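Sorting and Small Parts: Where We've Got To
Progress report to the Plendcombe fund, second period

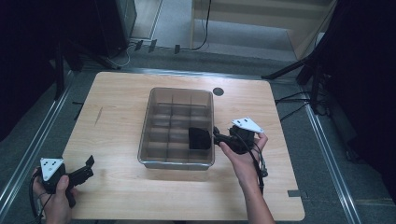

We've had a good few months at the Wirkville workshop, and I'm pleased to say the recording is well past the halfway mark. As you'll remember from the bid, the plan was to gather a big pile of examples of people doing fiddly tabletop jobs with a pair of hand-held grippers, then train a model on them and see how much of it carries over to a proper arm. The target for this grant is 2740 usable examples. At the time of writing we have 1702 in the bag, checked and labelled. Most of this period went on compartment work, and the divided tray has been the star of it. It's clear plastic right through, dividers and all, so in some light the walls between the cells are terribly faint, and a gripper reaching into one of the right-hand compartments has very little to spare on either side. We picked it on purpose. The opaque tray we used in the first period was much easier on everybody (me included), and the model got lazy with it.

What we've been recording

There are 13 tasks on the list now. The ones that take up most of our time are putting a small part into a named compartment, moving a part from one compartment to its neighbour, and emptying a compartment out on to the table. Then there's a group of two-handed ones, where the left gripper steadies the tray and the right one does the work. I underestimated those badly in the bid! People are used to steadying things with the flat of a hand or a spare finger, and with a gripper in each hand you have neither. The first afternoon of two-handed recording gave us a lot of footage of trays sliding gently away from people.

We tried a non-slip mat and took it off again. It made the recording easier, but the model trained on it pressed down far too hard on everything, and I'd sooner have the sliding in the data and let it learn to cope.

How the sessions run

A session is 2 hours with a proper tea break in the middle. We did try longer ones in the spring and the second half was always ropey, with dropped parts, rushed starts, and people forgetting to bring their hands back to the resting position before the next go. The shorter sessions give us more usable examples per person, which surprised me a bit, although our recorders were quick to say they'd told me so.

Everyone gets a practice half hour before anything counts. We've also stopped telling people exactly how to do each task. In the first period I'd written out a very tidy set of steps, and what we got back was lots of nearly identical examples. Now I just give the goal ("the part ends up in the back left compartment") and let them find their own way. The variety is so much better, and you can see it in the training runs.

Mistakes are staying in, by the way, as long as the person puts them right. If a part lands in the wrong cell and they fish it out and have another go, we label that as a recovery and keep it. If they give up, it goes in a separate folder that I'll get round to one day.

The software side

All the labelling now goes through Cornoter, which we moved to at the start of the period. I grumbled about it for weeks and I take it all back. Being able to mark the start and end of a grasp on both hands at once has made checking a lot quicker, and the shared notes have saved me from plenty of "what was this one?" emails. The one thing it does badly is export. It drops the recovery labels unless you tick a box buried three menus down, and we lost a morning to that before anyone spotted it.

The first model trained on this period's data (we call it Ismail, for reasons lost in an old email thread) is doing nicely on the single-handed tasks. It finds the right compartment most of the time when the part is fairly large. With small parts it tends to catch the top of a divider on the way down and then sit there, stuck. I think we need more examples that come in at an angle, and we've started asking for those. The two-handed tasks aren't ready to show you yet.

What's gone less well

Cables are my main moan. Each gripper has one trailing off it, and when somebody reaches across to the far side of the tray the thing drags over the tabletop and now and then takes a part with it. We've tried clips, tape and a loop over the forearm. The loop is the best so far, but people don't love wearing it.

Light has been the other bother. Clear plastic goes nearly white under our lamps when they're set too bright, and a batch from early on had to be thrown out when I found I couldn't tell one cell from the next. I check the first few examples of every session now before letting anyone carry on.

Money and timing

We're inside the budget. The recorders' hours came to a little more than planned on account of the practice half hour, and equipment to a little less, as the second pair of grippers hasn't been needed. I'd like to move that underspend across to recording time, if you're happy with that, and I'll send the form separately.

If we keep up the present pace the recording should be finished in July. After that it's training and testing on the arm, and I'd very much like you to come over to Wirkville and see it. Any afternoon after two o'clock suits us, and the parking is easier round the back.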